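# Visit to the Altwood Site, May

Members of the regional maintenance group were received at the Altwood site of Clotarstead in the early afternoon. The purpose of the visit was to learn how the site looks after its two-arm table cell, known internally as Brudelska, and whether any of its routines could be adopted elsewhere.

The cell came into service after a short trial period and has now logged 2000 hours. Our hosts keep one maintenance book for the whole cell, including the frame, the cables and the cameras. Entry 649 was open on the bench when we arrived and dealt with a worn cable clip. Entries are brief: the part, the fault, the action taken, and the initials of the technician.

Cable care took up the largest share of the discussion. Each arm carries its cable on the outside, held to the links by small clips. The site checks the clips at the start of every shift and moves each arm slowly through its full reach while a second person watches the bends. A cable that rubs against a joint is rerouted the same day. Spare lengths are cut and labeled in advance – a practice our group may wish to copy.

Wrist cameras are checked after any work on the grippers. If a camera module has been disturbed, the technician tightens the mount, repeats the alignment routine and compares the result with the last accepted values. The routine takes four minutes. Gripper fingers are wiped down at the same time and inspected for chips.

Access was a point of some debate. The connectors are mounted low at the front, below the arm bases, and can be reached without entering the enclosure. Several visitors felt that a cover would be advisable. The hosts replied that an earlier cover had slowed fault finding, and that work order 739 asks the supplier, Sotomayor, to propose a hinged version.

The group thanks the Altwood staff for their time and for copies of the shift checklist. A return visit is planned once the new cover has been fitted. 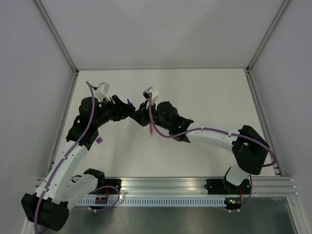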